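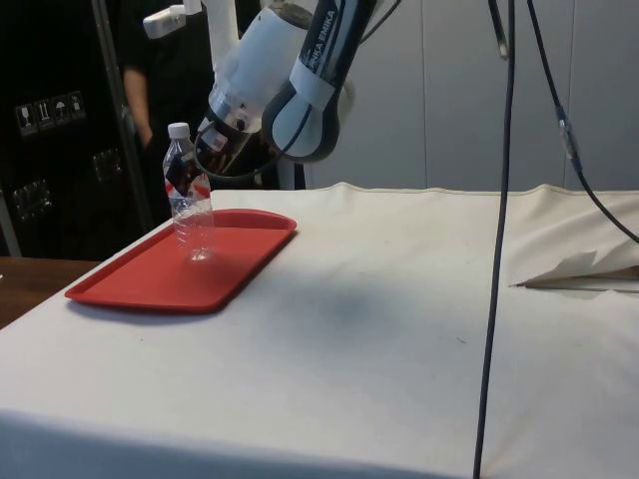
5 min read

I have wanted a proper serving tray for years and kept making do with a cookie sheet, so when the red plastic one from Grendow came up on sale in August I bought it before I could talk myself out of it. I've been carrying it around the house and yard ever since, and I think I know it well enough now to tell you what it's like to live with.

First, the shape. It's a plain rectangle with rounded corners and a raised rim that goes all the way around. My old Stöcker tray had square corners, and every crumb in the house found its way into them and stayed there until I went after it with a toothpick. On this one a damp cloth goes right around the bend and comes out the other side with everything (I know that sounds like a small thing, but if you feed people outdoors as much as we do, you'll understand!).

The color is a real, cheerful red. I worried it might look like a cafeteria, and my sister Kanchan Pal told me flat out that it would, but on an off-white cloth it looks lovely and I've stopped wanting to cover it with a napkin. She has since asked to borrow it, which I mention only in passing.

Now for the part people write to me about, which is tall things. A water bottle is a good test, being narrow at the bottom and quick to go over, and a nearly empty one is worse than a full one. Set down flat on the table, the Grendow gives a bottle a nice level place to stand. Carrying is another matter. The surface is slick, so anything light will travel if you tip the tray even a little going down the porch steps. The rim catches a sliding bottle at the foot, and then the top keeps going. I've gotten into the habit of putting the tall things in the middle and packing the cups around them, and that has mostly cured it.

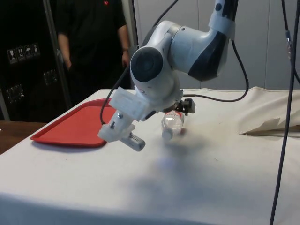

The empty tray on the off-white cloth, with a water bottle lying on its side nearby.

I did try the Cloda tray as well, the one with the rubbery mat. It grips beautifully, I'll give it that, but the mat holds on to the smell of whatever you spilled and it takes forever to dry. After a month I was back to the red one for everything except hot soup.

A few smaller notes. There are no handles, so you pick it up by the rim, and with a full load I'd like a bit more to hold on to. It fits upright in the gap beside my refrigerator, 36 steps from the back porch (yes, I walked it off, I was curious). Coffee wipes away. Beet juice left a faint shadow that took two washes to fade. I got mine at the Susgate store, where they also had it in green, and I went back and forth in that aisle for far too long.

Would I buy it again? Yes, and I'd probably get two, one for drinks and one for plates, so that I'm not running back to the kitchen to unload while everyone waits for their lemonade.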